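Progress report: Varnine compliance work for import markets
Prepared by Loan Chu for Corina Bucur, October
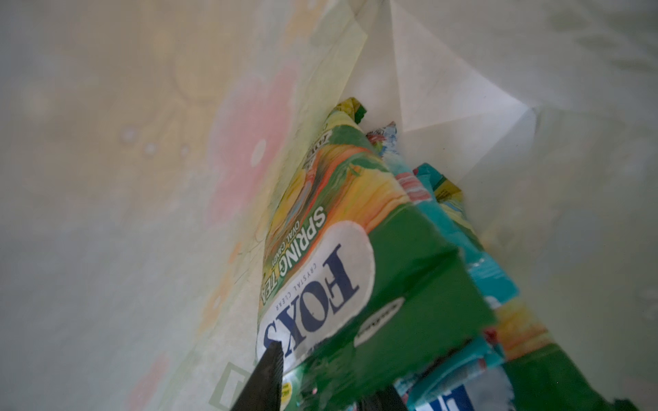
Fox's Spring Tea oval candy in a white paper bag.

The work covers changes to the Varnine handset software for markets that require a local app store and a local search option at first setup. We are on the second of the 3 stages agreed in the plan.

Done since the last report

The setup screen now shows the choice of search provider before the account step. Đạt Văn's team moved it there after the Lillside office told us that the rules ask for it to come first. The text has been translated and sent to Lillside for legal review. We have comments back on the first half only.

Preinstalled apps can now be removed by the user on all models except the Tanetti tablet. On the Tanetti, the maps app is tied to the lock screen and removing it causes a restart. Tâm Phùng is working on a fix.

Testing

We ran 2,814 automated checks on the current build. Nine failed. Six of these are the Tanetti problem and the other three are wrong time zones in the setup flow. The time zone fix is written but has not been merged.

Budget

Spending is within the approved amount. The Esfahani license fee came in higher than quoted and was covered from the travel line, which we have hardly used. No extra money is requested.

Open items

The regulator's form for tablets has changed and we need a signed copy from the importer. Hiwot Feyisa has asked for it twice. Without it we can file for phones but not for the Tanetti.

We also need a decision from you on whether older handsets get the update. Adding them would take 20 working days, mostly testing.

Next stage

Filing for phones starts when Lillside returns the rest of the legal comments. The tablet will follow separately.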